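Ergonomie et organisation du travail, séance 5 : la posture assise et le poste de bureau

Notes de cours, version mise à jour en octobre. Elles complètent la séance, elles ne la remplacent pas (je vous vois venir).

On reprend là où on s'était arrêtés, c'est-à-dire sur la différence entre travail prescrit et travail réel. Le travail prescrit, c'est ce que dit la fiche de poste. Le travail réel, c'est ce que fait la personne entre son arrivée et son départ, avec ses bricolages, ses raccourcis et ses petites stratégies pour ne pas avoir mal au dos. Aujourd'hui je voudrais qu'on applique ça à un objet que vous croyez tous connaître : la position assise.

Premier point, et j'y tiens : il n'existe pas de « bonne posture » qu'on pourrait tenir huit heures. Les fameux angles à 90 degrés (chevilles, genoux, hanches, coudes) sont un repère pour régler un siège, et je vous interdis gentiment d'en faire une consigne. Quand j'ai commencé, je passais derrière les gens en leur disant de se redresser ! Ils se redressaient, je tournais le dos, ils s'affaissaient. Ils avaient bien raison, d'ailleurs : un muscle contracté longtemps sans bouger se fatigue, même à faible effort. C'est ce qu'on appelle la charge statique, notez le terme, il reviendra à l'examen.

Ce qu'on cherche, c'est la variation. S'adosser, se pencher, se lever pour aller à l'imprimante, téléphoner debout. Un poste bien conçu autorise tout ça sans que la personne ait à y penser. 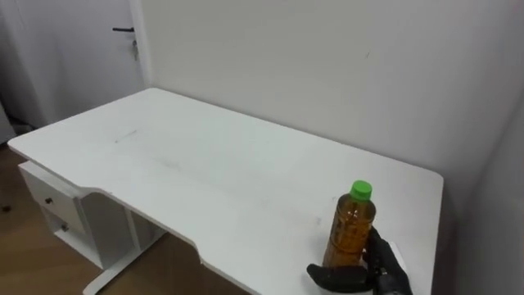
Deuxième point : les zones d'atteinte. On en distingue deux, que vous pouvez tracer au crayon sur une feuille. La zone de confort, c'est l'arc que balaie l'avant-bras quand le coude reste près du corps ; la zone d'atteinte maximale, c'est l'arc du bras tendu, sans décoller le dos du dossier. Clavier et souris dans la première, objets occasionnels dans la seconde, et le reste ailleurs. La forme du plateau change pas mal la donne. Avec un bord avant creusé au centre, comme sur ce bureau blanc, on peut s'approcher davantage et les deux côtés qui avancent offrent un endroit où poser les avant-bras, à condition que la hauteur suive. Si le plateau est trop haut, les épaules montent, et on a perdu tout le bénéfice de la découpe.

Troisième point, la hauteur justement. On règle le siège d'abord en fonction des coudes, ensuite on regarde les pieds. S'ils pendent, repose-pieds. J'insiste sur l'ordre parce que l'an dernier la moitié des copies l'avait inversé...

Un cas pour la discussion. Chez Gultwood (des bureaux d'études, surtout du dessin sur écran), 76 salariés ont rempli un questionnaire sur les gênes ressenties. La nuque arrivait en tête. La direction voulait racheter tous les sièges. Revathi Ramasamy, qui menait l'intervention, a demandé deux jours d'observation avant toute commande. Elle a surtout relevé des doubles écrans mal placés : l'écran principal de côté, la tête tournée presque toute la journée. On a recentré les écrans et gardé la plupart des sièges. Lisez son compte rendu pour vendredi, en regardant surtout comment elle formule la demande initiale et comment elle la reformule ensuite.

Questions à préparer, une demi-page en tout me suffit :

Quelle était la demande de la direction, et quel problème se trouvait derrière ?

Qu'est-ce que le questionnaire seul n'aurait pas permis de voir ?

Comment auriez-vous présenté vos observations aux salariés ?

Pour le dossier, les binômes restent ceux de la dernière fois. Khurram Siddiqui et Parvathi Kulkarni, vous gardez le terrain Prirnon, j'ai eu la confirmation. Pensez à l'accord écrit des personnes observées avant d'y aller, même pour un simple relevé au papier-crayon.

La prochaine fois : l'éclairage et les reflets. Apportez un mètre ruban.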